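Gronon Two-Stage Knife Sharpener: long-term review

Posted in Kitchen things, May

I have owned the Gronon for 14 months, long enough to have stopped reading the instructions and started blaming myself. It is a pull-through sharpener in a heavy grey case, with two slots, a rubber foot and a handle shaped for a hand slightly larger than mine. I bought it from the cookshop in Asterthorpe, the one with the bell on the door and the opinions behind the counter. I was told there that a serious cook would use a stone. I said I was not a serious cook, and we got on much better after that.

Some background on my knives, which are the real victims in all this. There are 6 of them. Two are decent, one was a wedding present and has been to war with a butternut squash, and the rest came in a block from a supermarket and have the edge retention of a ruler. For years they went to the man with the van who did the Eltirthorpe market on a Thursday. Then he put his prices up, then he came every other week, then he was selling phone cases.

The first slot is the coarse one, and it makes a noise like a shovel being dragged across a car park. The booklet says to pull the knife towards you "with gentle, even pressure", a phrase also used by my dentist and with similar results. Three passes on a blunt blade and you can feel a burr. Six passes and you have put part of your knife on the worktop. Wipe up afterwards. The filings are very fine and very fond of damp cloths, and I once found a faint grey smear on a scone.

The second slot is ceramic and much quieter. It does the polite work, taking off the burr and leaving something you could fairly call an edge. On the wedding present it is good enough to go through a ripe tomato without a discussion. On the supermarket knives it lasts until the weekend. 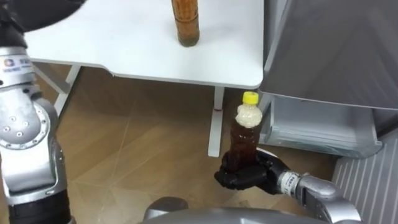
Grip is where the Gronon earns most of its money. The suction foot on my last sharpener (an Ilie, of which more below) let go whenever it sensed I was concentrating, but the rubber pad on this one simply sits there and sulks. It likes a flat, smooth surface, and it wants a good stretch of it, as you need to draw the whole length of the blade back without your elbow meeting something. A plain white table with a rounded corner is ideal, provided you first move the tall brown bottle off the back of it. On oiled wood it creeps. On my old tiled worktop it found the grout line every time and rocked on it, so that each stroke ended with a small click, like a disapproving aunt.

The Ilie deserves its paragraph. It was cheaper, it was lighter, and it came with a slot for scissors that would have been useful if I had wanted two spoons. It also had a dial for choosing the angle, numbered, with no hint anywhere of what the numbers meant. I kept it on 2 for three years out of loyalty. It now lives in the garage and does the edge of the hoe, and I think we are both happier.

Now for the complaints. The Gronon will not do serrated knives, although the box has a picture of a bread knife on it, looking hopeful. It will not reach the last bit of the blade by the handle, so over time you get a blunt little heel that catches on parsley. Left-handers can use it if they turn it round, at which point the labels are upside down and the slots are in the wrong order. I live with a left-hander and have heard a good deal on the subject.

The replacement cartridge is also a nuisance. It clips out well enough, but it is sold only by the maker, and postage is worked out by someone with a grudge. The shop's website has 1,665 reviews of the sharpener and as far as I can find none of the cartridge, which suggests that most people get to that point and buy a new one, or take up soup.

Would a stone be better? Yes. I borrowed one for a fortnight and managed a lovely edge on one side of one knife. It took most of an evening and the kitchen looked as though I had been panning for gold. The Gronon takes a minute while the onions wait.

Four stars. It loses one for the bread knife on the box.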